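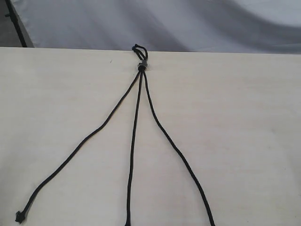

**How do I keep a three-strand cord braid even?**

Posted by Simone Camargo

Hi all! I've fallen head over heels for cord braiding and I'm making a black lanyard with a loop at the top, a little grey bead under it and three strands coming down. The first few centimetres look gorgeous, then the whole thing starts twisting to the left. I've undone it 6 times (still loving it, mind you!). Should I be taping it down? And how much cord do I need for a finished length of 40 cm?

**Brudar**

Tape the loop. Works for me.

**Nørgaard**

Oh, you're going to have so much fun with this! Definitely anchor the loop — masking tape is fine, but a bulldog clip on the edge of a board is even better. Spread the strands right out before you start, then go outside right over middle, outside left over middle, and snug it up after every pass. The twist usually comes from pulling harder with your favourite hand, so try easing off on that side.

For 40 cm finished I'd cut each strand at 60 cm and trim the extra later. If an end starts to fray, wrap a bit of tape around it before you go on. Please post the colour you try next!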